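Papers > Shared Spaces and Everyday Objects > Clearing the Table > Section 4

4. The last cup

4.1 What I mean by a last cup

Every table I've watched gets cleared in more or less the same way. Somebody stands up, grabs the big stuff, then the wrappers and the lids, and things go along nicely until there's one small item left. Very often it's a cup. And then everything slows down! People who were happily tossing things two at a time start looking at the thing, moving it a few inches, or walking off to see about something else. I started calling it the last cup in my notes back in January, mostly as a joke with myself, and the name stuck (sorry to the reviewer who asked for something more formal, I tried "residual vessel" and couldn't keep a straight face).

In this section I look only at clearing done at a plain table with a container on the table itself. The kitchen counters and the sink area come up in Section 5, where the story is messier and I'm a lot less sure of it. I kept notes for 21 days at the Stokik site, with 33 people who agreed to let me write things down while they cleared up. Together they moved 1,585 items, and I coded each one by type, by where it went, and by whether the person picked it up right away or came back to it later.

4.2 The table and the container

I like a white tabletop for this kind of work. There's nothing on it to hide behind, no tablecloth pattern, no stack of papers, and a pale cup on a pale surface is a harder thing to notice than you'd think. Two of my early sessions at Gondard used a dark wood table and I dropped them from the comparison, as cups stood out so much there that people spotted them from the doorway.

The container matters too. An open one with a wide rim invites you to drop things in from above, and you can see from where you're standing what's already inside. I count a cup as "left over" when it's within an arm's reach of a container like this and is still standing on the table once the person has said they're done. Figure 3 gives an idea of the layout.
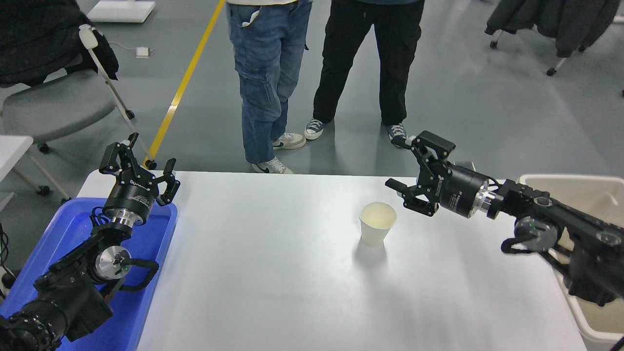
Figure 3. One pale cup standing toward the far part of the white table, with the blue bin on the left.

The cup is to the right, the bin is over on the left, and there's a good stretch of bare white surface between the two. I think that stretch does a lot of work. When I set a cup right up against the rim, people put it in with hardly a glance. Slide it across the table and it turns into a small errand, something you have to decide to do. I don't have enough sessions with the cup at in-between distances to draw a curve, so please don't read one into this.

Shape seems to play a part as well. A cup that tapers toward the base stacks nicely, and a few people told me they left one out "in case there were more coming." That's a perfectly sensible reason and my coding sheet had no box for it. I've added one for the Serra sessions.

4.3 Standing back

The other thing I kept running into was where people stand. I'd expected them to hover over the container, but plenty of them step back to the far side of the table and talk. Once two people are standing there together, the clearing has two possible owners, and the leftovers are even more likely to stay put. My notes for those moments are mostly feet and elbows, and I've learned to write down which edge of the table the feet are nearest, along with anything large on the floor that could take a cup in a pinch.

A second, bigger bin at the end of the table was meant to help, and I was pretty excited about it. Bigger opening, easy to reach, what could go wrong? Well, now people had to choose. The blue container sat on the left, the beige one stood by the right end, and I'd put no label on either.

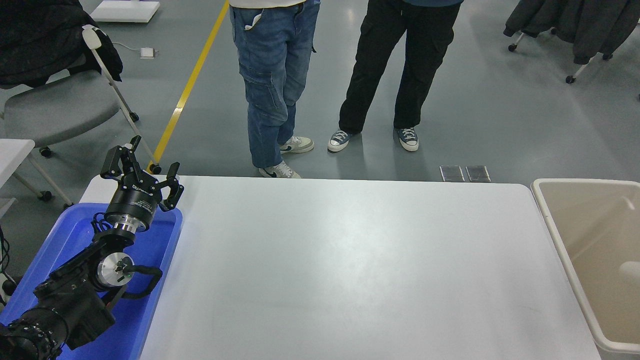

Carla Sleiman read a draft of this part and objected that I was blaming the bins for something the cups had done. Her point was that a wrapper is trash and everyone agrees on that, while a cup might be trash, might be washed, or might still be wanted, so a second bin only makes an old doubt easier to see. I went back through my notes with that in mind and I think she's mostly right. Wrappers went in quickly under both setups. It was the cups that wandered.

So I've rewritten my claim to be smaller. With one container, distance across the table is what I'd look at first. With two, I'd ask what people believe the cup is for before measuring anything at all. The Inda sessions, where the cups are all the washable kind, are still being coded, and I'll hold off on saying more until those sheets are done.

Related items
Section 3: Choosing tables and tabletops
Section 5: Counters, sinks and the drying rack
Coding sheet for cleared items, revised Jul 10, 2022
Notes on stacking cups and stacking bowls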